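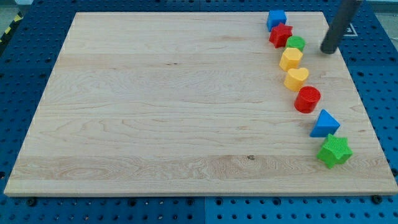

**Sorting task — order of blocks??**

**gopi_chettiar** — Monday, March 16, 2020
ok so where are we with the sort. Purves round is on the 28th and I still dont know if we're doing colour first or shape first. Rules sheet says eight blocks, any start layout, judge sets them down. Max 144 points. I vote colour. Four colours, two of each, easy.

**nayeli_m**
Shape. Colour went to bits last time at Trerkesbridge when they put the hall lights on. Yellow read as nothing.

**gopi_chettiar**
that was the old threshold tho. Sivaprasad redid it

**sivak**
Redid it for blue and red. Yellow on that board is still poor, wood and block come out too close. Heart and hexagon both yellow so thats two you lose in one go. Green fine.

**nayeli_m**
see

**hubert_e**
Can somebody tell me why we start with the row down the right hand side? Arm has to fold right back on itself to get at the near ones. Put them in the middle and you save seconds on every pick.

**sivak**
Because the judge can put them where he likes Hubert. Section 3. If we only practise the middle we only work in the middle.

**hubert_e**
Fair. Still think we should get one clean run before making it hard for ourselves. We've had 19 goes and finished two.

**meenakshi**
Agree with Hubert a bit. Also the two stars — red one and green one. If we go shape first they're a pair and so are the cylinders, but cube, heart, triangle and hexagon have no partner. What does the sheet say about singles? Own pile each?

**gopi_chettiar**
singles go in one pile i think. will check

**nayeli_m**
Not one pile. Own spot, left side, min 30 mm between. I've got the sheet here

**gopi_chettiar**
oh great. so six piles for shape vs four for colour. COLOUR

**sivak**
Same number of picks either way. Eight is eight.

**meenakshi**
More places to miss though.

**hubert_e**
Different thing, who changed the speed? It was 2840 on Thursday, now the config says 3000. It overshoots at that.

**gopi_chettiar**
me. sorry. Wanted to see

**hubert_e**
Please write it in the log when you do that. Lost half an hour to it. I've put it back.

**nayeli_m**
Also can we stop leaning on the pegboard while its homing, the Nonby lot got docked for that

**sivak**
Suggestion. Colour for blue, red, green. For yellow use outline, heart and hexagon are nothing like each other, camera should manage. Then same four piles Gopi wants. I can have it on the Cilell branch by tomorow night.

**meenakshi**
Happy with that.

**nayeli_m**
Dont love it. Two methods, twice the stuff to break. But ok if we test with the hall lights on AND off

**gopi_chettiar**
deal. who has the key weds

**hubert_e**
I do. Half four. Bring the spare belt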